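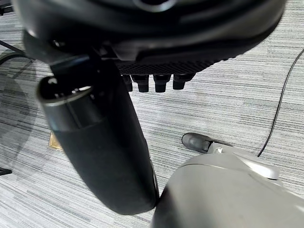 Wrist camera view, gripper at lower right, striped carpet behind.

Wrist cam or head cam for produce picking?
Larateck gripper, Simon controller. Wrist view blurs anything very close. Is head view enough alone?

Menaka Khan
Keep both. I ran 284 picks on carrots — the head view found the pile, the wrist view set the finger angle.
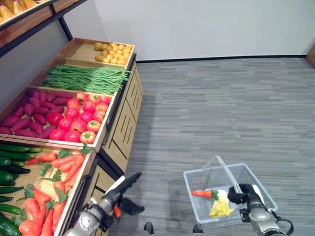 Does the controller need matching frame rates?
Matching timestamps are enough; Simon drops late frames.

hurkmont_user
Just use head cam. Works for me.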